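The Green Thing

My sister thinks I play video games for a living, and I've stopped correcting her at dinner because the truth takes longer and sounds worse. I pick things up. I pick things up with an arm that doesn't exist, off a table that doesn't exist, and somewhere a program called Skivum watches me do it and tries to learn how. When I started in August they told me the order was for 2,000 good grabs, all on the pink table, and I laughed out loud because I thought that was the number for the whole office!

The wrist view and the view from overhead, pink table, green thing:
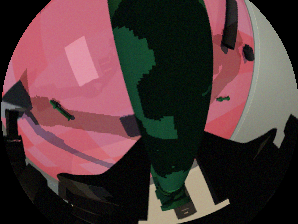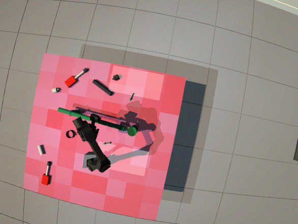
We all called it the green thing, by the way. It had a proper name in the asset list, but the asset list came from the Staltden people and their names were all like PROP_LONG_C, so what were we supposed to do? It was long and it was green and I hated it.

You'd think long would be easy. More to grab! But if you took hold too far to one side it would start to swing, and then you had this slow, sad seesaw going on, and the physics in there is a little bit mean (I swear it got meaner after lunch). The rule was that a slip didn't count as a good one. You marked it as a slip, hit reset, and everything jumped to some new spot on the table and you went again.

By three in the afternoon I had 69. The guy at the next station had 106 and was eating pretzels with his free hand.

"You're too neat," said Shuk-fan Hsieh, who had come up behind my chair. Shuk-fan ran our shift, and she walked so quietly that I'd jumped out of my headset twice that month. "Play me back your last ten."

So I played them back. Ten times the arm came over, ten times it went down at the same angle, ten times it closed on the middle of the green thing like it was picking up a baton. I was kind of proud of them, to be truthful. They looked like a commercial.

"Now it knows one way," she said. "Come in from the side. Come in ugly. Miss a little and fix it."

"You want me to miss?"

"I want you to fix it."

I said okay, in the voice you use when you don't mean okay, and she went off to bother Kwan station, where the coffee maker was.

I came in ugly. I came in from the left and bumped it and it rolled, and I chased it across the squares and got it near one end and lost it and got it again. That one took me 39 seconds. Before that I'd been doing them in nine! I saved it anyway and put a little note in the box that said "sorry," and then I deleted the note, and then I put it back.

After a while I got into it. I tried going in low, and I tried stopping halfway and changing my mind, and one time I sneezed and the arm did a sort of curtsy and I kept that one too. I forgot to check the count. When I finally pulled the headset off, my neck was stiff and the windows had gone dark and the pretzel guy's chair was pushed in.

Shuk-fan was still there, at the big screen by the door. She had the night build of Skivum running, the one trained on everything up through last week, and she'd given it the pink table. I stood next to her with my coat half on.

It was bad. It went down on the green thing too fast, knocked it sideways, and stopped dead, like I do when I've dropped something in a store. Then it backed up. It came around from the other side and went down again, very slow, and just before it closed it gave a tiny wiggle to the left.

"Huh," I said. "I do that."

"I know you do," said Shuk-fan. "We've been trying to get it out since the Sukholm demo."

She let it run again. I took my coat off and pulled a chair over.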